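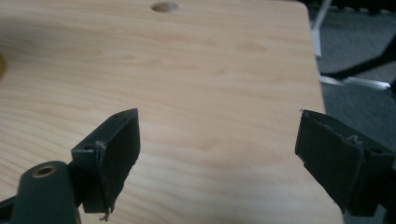
Pale wood, wavy grain, and one round hole near the top.

The vinyl-only label is back in fashion, or so the press releases keep insisting. Prilto, which has put out nothing but twelve-inches for the past couple of years, has a new one due on 4th December, and the sleeve notes promise music "freed from the scroll". I have played the promo often enough to say that it's decent. I have also read the notes often enough to wonder who they are for.

Start with the record. Camora's "Ladero EP" has four tracks, all of them on the slow side of house, all built from a dry kick and a bassline that comes in late and leaves early. The title cut is the pick. It runs for 8 minutes and earns perhaps six of them, with a chord that keeps threatening to resolve and a shaker pushed so far to the right you start checking your cables. "Ladero (Reprise)" is the same tune with the drums taken out, and I can't imagine many people getting up to turn the disc over for it.

Then there is the D'Amico remix, which everybody has been going on about since a rip of it turned up in a mix in October. It's good. It's also very close to what D'Amico did on the last two remixes, down to the filtered hi-hats and the vocal chopped until it sounds like a cough. Played loud in a small room it will do its job. Whether it's worth the fuss is another matter.

And fuss is what you're paying for. The EP costs 30 pounds before postage, with no download, no stream and no repress. The label says this is about respect for the format. I've been buying records for a long time and I don't remember respect costing that much. A hand-stamped white sleeve is still a white sleeve.

The usual defence is that small runs are expensive to press, and that's fair enough as far as it goes. But a small run is a choice. Prilto's mailing list, by its own boast, has 3,087 names on it, and only a fraction of them will get a copy. The rest can look on the resale sites, where nearly every earlier release on the label is already listed at silly prices by sellers who plainly never took it out of the plastic. If this is meant to be music for dancers, a lot of it is spending its life on a shelf.

None of this is Camora's fault. There is a patience in these tracks that I like, and the B-side opener has a lovely moment halfway through where everything drops away except a bit of tape hiss and one low note – held just long enough to make a floor nervous. I would like more people to hear it. Put it out as a file for a few quid and I'd recommend it tomorrow. As things stand, try to hear somebody else's copy first.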